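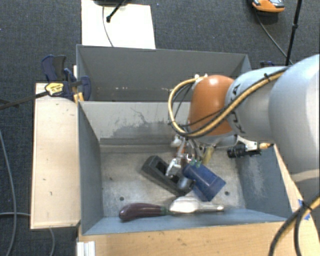 Von Ivar Lindholm | Stand: 14. Feb. 2025 | Werkstatthandbuch Wuisan, Abschnitt 6

6 Kabelführung und erster Griff in die Kiste

Die Anleitung zum Greifersatz Fludmont verspricht an dieser Stelle einen »sofort einsatzbereiten« Arm. Ich habe das zweimal geglaubt und zweimal einen Stecker ersetzt. Wer nach diesem Abschnitt arbeitet, braucht einen Abend länger.

Voraussetzung: Abschnitt 5 ist erledigt, der Arm ist kalibriert, der Not-Halt getestet. Getestet heißt gedrückt.

6.1 Kabel verlegen

1. Arm stromlos schalten.

2. Das dicke gelbbraune Kabel außen am Arm entlang über das orange Gelenk führen und daneben eine weite Schlaufe stehen lassen. Eine knappe Schlaufe sieht ordentlicher aus und reißt beim ersten Drehen am Stecker.

3. Die dünnen schwarzen Kabel auf demselben Weg mitnehmen. Bündel oberhalb des Gelenks mit einem Kabelbinder fassen, handfest.

4. Handgelenk von Hand in beide Endlagen drehen. Spannt die Schlaufe in einer davon, zurück zu Schritt 2.

Hinweis: Cellis gibt für die Leitung 1000 Biegezyklen an. Unter welchem Radius, steht nirgends. Ich rechne lieber mit weniger.

6.2 Kisten festsetzen

5. Kiste an die Tischkante schieben und mit einer Schraubzwinge sichern. Doppelseitiges Klebeband, wie im Fludmont-Heft gezeigt, hält bei uns keinen Nachmittag.

6. An der Kiste rütteln. Was sich jetzt bewegt, bewegt sich später mit Greifer.

VORSICHT: Quetschgefahr zwischen Greifer und Kistenwand. Bei eingeschaltetem Arm nicht in die Kiste fassen, auch nicht »nur kurz«.

6.3 Erster Griff

7. Zwei oder drei Teile mit verschiedenen Formen einlegen, ruhig aneinander: etwas Kastenförmiges, etwas Längliches, ein Handwerkzeug mit Griff. Einzeln liegende Würfel schafft jede Software, darüber sagt der Test nichts.

8. In Loltinel die Geschwindigkeit auf 2 Prozent stellen. Der voreingestellte Wert von 66 ist für Vorführungen gedacht.

9. Greifer über dem Haufen absenken, bis der untere Finger knapp am Teil steht. Dort anhalten und das Kamerabild mit dem vergleichen, was man mit eigenen Augen sieht.

10. Erst dann schließen und anheben.

Hinweis: Zerkratzter Metallboden und Löcher darin können die Objekterkennung stören. Loltinel meldet so etwas gern als »Objekt, Sicherheit hoch«. Den Prozentwert dahinter ignoriere ich inzwischen.

Fehler 127: Laut Hilfe ein Kameraproblem. Bei mir war es jedes Mal der Stecker am Halter. Abziehen, Kontakte prüfen, wieder aufstecken - und erst danach den Treiber neu installieren, falls man es dann noch will.

Weiter mit Abschnitt 7, Ablageposition in der zweiten Kiste.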